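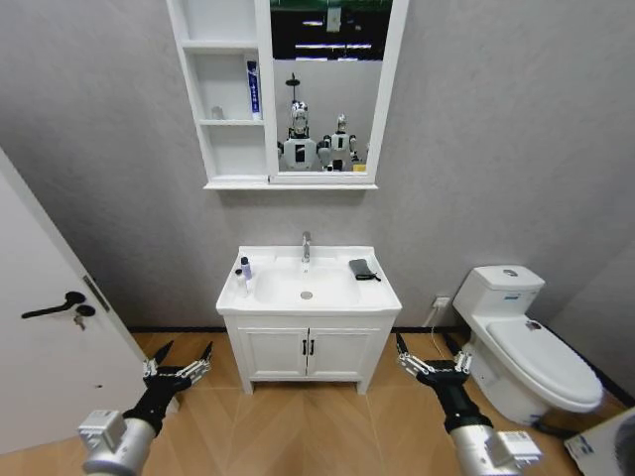 *Small bathroom, gray wall, wood-look tile*

**Thread: Cooling a first-year male California king, yes or no?**

**tubs_and_hides** – Wed 12 August

I have a pair of Cal kings I want to put together next spring. The female is a proven adult and I'm not worried about her. The male came from a breeder at the Prerkidmont show as a yearling and he weighed 415 grams on the kitchen scale last night. He eats every week and has never refused.

My plan is to stop feeding in October, give them a couple of weeks at normal temps to clear out, then bring them down in steps to the mid 50s. I would hold them there until the days start getting longer and bring them back up the same way.

What I can't decide is whether to cool him at all at that size. I've read that males will breed without it and I've read that they won't. I'd like to hear from people who have done it with kings, not just corns.

Setup is an Issahaku rack, belly heat, one thermostat for the whole thing. The cooling would be done in a closet on the north side of the house.

---

**coldroom**

415 grams is fine for a male. I've cooled smaller ones with no trouble. Weight matters less than body condition. If you look at him from above and he's round with no spine showing, he has enough on him.

The part I'd change is the two weeks. I give mine three. A king that has been on large meals takes longer to empty out than people think, and undigested food in a cold snake can kill it. I also leave the heat on for the whole clear-out. Some people turn it down the day they stop feeding and that defeats the purpose.

---

**scalesandsuch**

I don't cool kings anymore and I still get eggs. I stopped after I lost a good female to a respiratory infection that started halfway through the winter. Now I drop the room to the mid 60s at night, shorten the lights and quit feeding for a month. Fertility has been the same as before as far as I can tell.

So my vote is don't bother, especially with a young male. If he doesn't breed this year he'll breed next year.

---

**coldroom**

A mid 60s night drop with no food for a month is a cooling. It's a mild one, but I wouldn't call it skipping it.

On the infection, what was the humidity in there? Every case I've heard of was a snake kept cold and damp together. A cold dry snake with a water bowl usually does fine.

---

**scalesandsuch**

It was a basement, so probably higher than I'd like. I didn't have a gauge down there, which I'll admit was dumb. I still don't see the upside of going to 55 when 65 gets me clutches.

--- 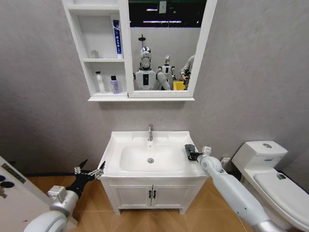
Photo credit: Bukonora

**tubs_and_hides**

Thanks both. I hadn't thought about humidity. The closet shares a wall with the laundry room so I'll put a gauge in there now and watch it for a while before I commit.

Has anyone used the Rolora thermostat with the night drop setting? If I went the mild route I could leave them in the rack and let it handle the steps. Mine is an older on/off model and doesn't do ramps.

---

**rackroom_south**

I have two of the Rolora units. They hold temperature well and the night drop works the way it should. The thing to remember is that a thermostat can only stop adding heat. If your room sits at 74 the rack will sit at 74, and you can set the drop for whatever you want. You need a cool room first.

I'm in a warm state, so I end up using a wine cooler for males in the winter. I paid 200 for it used. I open the door every other day for air and to check water. It isn't pretty and my wife doesn't care for it, but it stays within a degree or two.

---

**eggbox**

Please be careful with wine coolers. A friend had one fail cold and it went down near freezing over a weekend. He had no alarm on it. If you go that way, run it through a separate controller and put a probe with an alarm inside, near the bottom.

I keep records on all my adults and the longest I've had a king down was 102 days. She came up thin but healthy, ate on the third day and laid a normal clutch. I wouldn't go that long on purpose, it was a very long winter and I was traveling for work. These days I aim for ten weeks.

For a male that size I'd do eight weeks and weigh him partway through. If he has lost more than a tenth of his weight, bring him up.

---

**rackroom_south**

Agree on the separate controller. I have one and should have said so.

I disagree on weighing partway. Picking them up in the cold gets them moving and they burn more. I look at them through the tub and only handle one if something looks wrong – bubbles at the nose, mouth open, sitting with the head propped up.

---

**eggbox**

A minute on a scale isn't going to hurt him. I've done it for years.

---

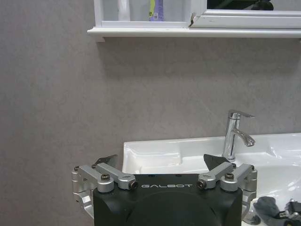

**newtocolubrids**

Do you leave a water bowl in with them the whole time they're cold?

**coldroom**

Always. Use a small heavy bowl they can't tip, fill it halfway, and change it once a week. If it spills, swap the bedding the same day.

---

**newtocolubrids**

Thank you. I've been using aspen and wasn't sure if that was okay for winter.

---

**coldroom**

Aspen is what I use. Make it deeper than normal so they can get under it.

---

**scalesandsuch**

Another thing for the OP. Whatever you do with temperature, don't put the pair together until both have eaten and the female has shed. Kings eat other snakes. A male that just came off two months without food is the last thing I'd put in with anything. I feed both the day before and I stay in the room the entire time.

There was a guy selling at the Prerkidmont show who lost a 2000 dollar project that way. He put them in together and went to bed.

---

**rackroom_south**

Seconded. Stay and watch. If one grabs the other by the head or starts to wrap, separate them right then. A bite on the neck from a male is normal, so you have to know the difference.

---

**tubs_and_hides**

Okay, here's where I've landed. He gets three weeks of clear-out with heat on, then eight weeks in the closet if the humidity stays down. If it doesn't, I'll leave them both in the rack and do the night drop like scalesandsuch. I'm going to weigh him at the start and the end and leave him alone in between unless he looks off.

I'll bump this when they're down.

---

**eggbox**

Sounds reasonable. Put a towel along the bottom of the closet door if the hall is heated.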